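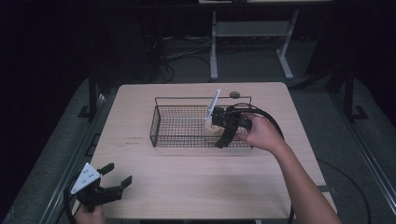

Cup and spoon in the wire basket, right-hand gripper going in.

I nearly had a finger in the jaws last week, so safety first on this page for once! I use a pair of hand-held grippers to practise lifting things before I let the arm at home loose on my crockery, and they are lovely to work with until a cable snags.

Mine caught on the table edge at Tullville. I pulled, the plug came half out, and the right gripper stopped answering with a full cup still in it (tea everywhere, naturally). Like a fool I reached in to free the cup, the plug wriggled home again and the jaws snapped shut. I got my hand out just in time.

So, what I do now:

Leave a big lazy loop of cable on the table and keep it clear of your elbow.

If a gripper goes dead, switch off at the wall before you touch the jaws. Count to 4, then reach in.

Practise with an empty cup. Hot tea can wait.

Go in from above with a wire basket, slowly, and watch the handle at the back. Spoons stick up and catch too.

I've swapped my old lead for a 2 metre one from Tustow and the tugging has stopped, though I still check both plugs before I put the kettle on.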